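Workshop > Guides > Teaching by remote control

Print this page | E-mail this page

Teach a two-armed robot to set out a snack by remote control

If you've been itching to try teleoperation, food on a plate is a great place to begin. The pieces are cheap, the goal is easy to understand, and there's enough going on to keep both of your hands busy! This guide takes you from an empty table to a first set of demonstrations you can train on.

We wrote it for the Barrientos remote control desk, with one tracked handle per arm, but nearly everything carries over to a leader-and-follower setup. You'll need the recorder running and both arms homed before you start. If you haven't done that yet, work through the Hunberg bench checklist first and come back.

Step 1. Pick one small task and write it down

Ours reads: "Put the bread and the bun on the plate. Leave the mug alone. Return both arms to rest." Tape the sentence up next to the controls. You'll be surprised how often you look at it, especially when you swap drivers halfway through the afternoon and the new person has their own ideas about where a bun should go.

Decide the order too. We bring the bread in first with the left arm, then the bun with the right. Either order is fine, but a small set of demonstrations goes much further when they all tell the same story.

Step 2. Lay out the table

Put the plate in the middle where both arms can reach it comfortably. The bread goes to the left of it and the bun to the right, so each arm has its own job and you aren't crossing over. The mug stands farther back.

Shift things a little between takes. A few inches is plenty at first: turn the bread, slide the plate toward you, nudge the bun. If you put everything back on exactly the same spot every time, the robot can learn the spot and pay very little attention to the food.

Look at the head camera view before you put on the headset. On a glossy table you'll see the ceiling lights shining back at you. Small reflections are okay, but if one lands right on top of a piece of food, move the food or dim that light.

Step 3. Bring both hands in, low and slow

Squeeze the clutch on each handle and ease the arms forward together. Keep the left gripper open and let it come down around the bread with the fingers on either side. The right hand has jointed fingers, so its approach is different: come over the bun with the fingers curling down and the thumb out toward the plate. Stop for a breath when both are in place. That short pause gives you a clean moment to check your view, and it's also a good spot to let go and start over if something feels off.

The head view at this stage, with the gripper at the bread and the right hand at the bun: 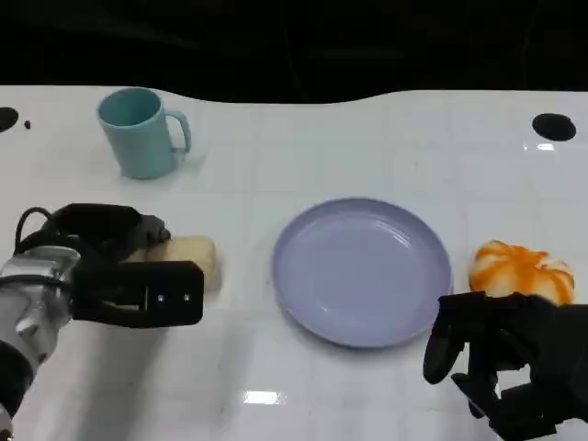

Step 4. Close, lift and carry

Close the left gripper gently. Soft pieces squash, and on the Barrientos handles the last bit of trigger travel adds a lot of force, so stop as soon as the piece moves with the fingers. Lift it just clear of the plate's rim, carry it across, lower it, and open. Back straight up before you swing the arm away or you'll drag the bread right off again. (We did this so many times!)

Now the bun. Wrap the fingers first and bring the thumb in last. If the bun rolls, don't chase it around the table. Open the hand, back off, and come down again. A calm second try is well worth keeping in your data.

Step 5. Save or toss

Press the left pedal to save and the right pedal to toss. Toss a take if you bumped the mug, lost tracking, or stopped to talk to someone. Keep the slightly clumsy ones that finished the job.

Aim for takes of about 12 seconds. Our first good set had 159 saved takes, and the robot was already getting the bread onto the plate on its own, which was a thrill to watch. We went on to 200 for the bun.

Step 6. Play a few back

Replay 5 takes on the robot before you train anything, with the stop button under your hand. If the arms drift to one side during replay, run the Cukadent wrist calibration again and record a fresh batch.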